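About Us

Hi, and welcome to Goltby! I started this little shop because I was forever running out for one thing. You know how it goes: you get home, kick your shoes off, and there's no toothpaste. Or the guests are on the doorstep and all you've got to offer them is tap water. So I thought, why can't somebody put the drinks and the bathroom stuff in one bag and drop it off? And then I thought, well, I could do that.

That was in November, with 2 shelves and a folding table in my spare room. These days we're in a proper unit on Olaniyan Street (the blue door, past the tire place, please ring twice) and we carry 589 different items. I still know most of them by heart, which is either impressive or a bit sad.

What do we sell? Everyday things, mostly. Cola, energy drinks, shampoo, lotion, toothpaste, small towels. I have a real soft spot for the Chinese drinks, and herbal tea in a red can is the thing I'll talk your ear off about if you let me. I drink it ice cold with anything spicy. Jiaduobao is the one I started on, and yes, it's sweet, and yes, you'll want a second one! We keep Red Bull in the gold can too, for the late-shift crowd.

Mixed table, drinks and bathroom things 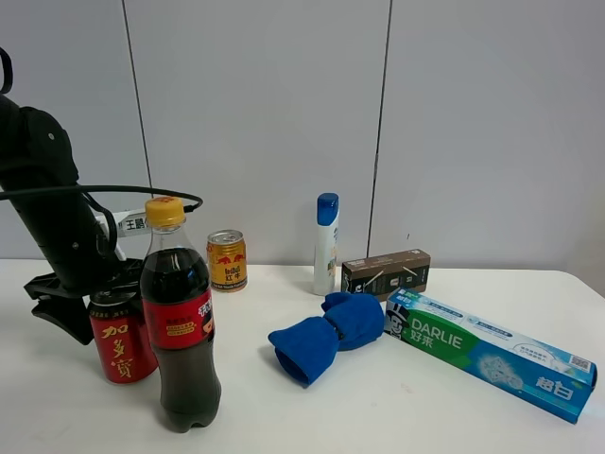
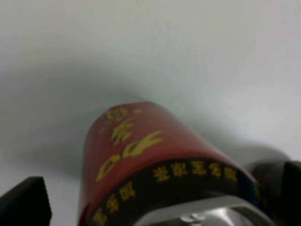
Everything gets packed by hand in the order it should come out at your end. Heavy bottles go at the bottom, cans stand up beside them, boxes lie flat, and anything soft gets stuffed into the gaps so nothing rolls. I'm fussy about caps. A flip cap that pops open in a bag full of towels is a very bad afternoon, so every one of them gets a strip of tape before it leaves (sorry if it's annoying to peel off, I've tried three kinds).

You can order one of our ready-made bags or build your own. The Dokomow bag is the big seller, with 6 drinks and whatever snacks I'm into that month. The Nerlow bag is the bathroom one, and people buy it for kids going off to college, which I love. If you want to swap something, just put it in the notes box and I'll do it if we've got it on the shelf.

We deliver on foot and by bike inside town, and most orders are at your door within 90 minutes. Further out takes until the next morning. If a can turns up dented, send me a photo and I'll bring you another one, no forms to fill in.

The shop is open from ten until eight, and I'm usually the one answering the phone. Come by and say hello, the fridge is on the left as you walk in.

Page updated Aug 13, 2024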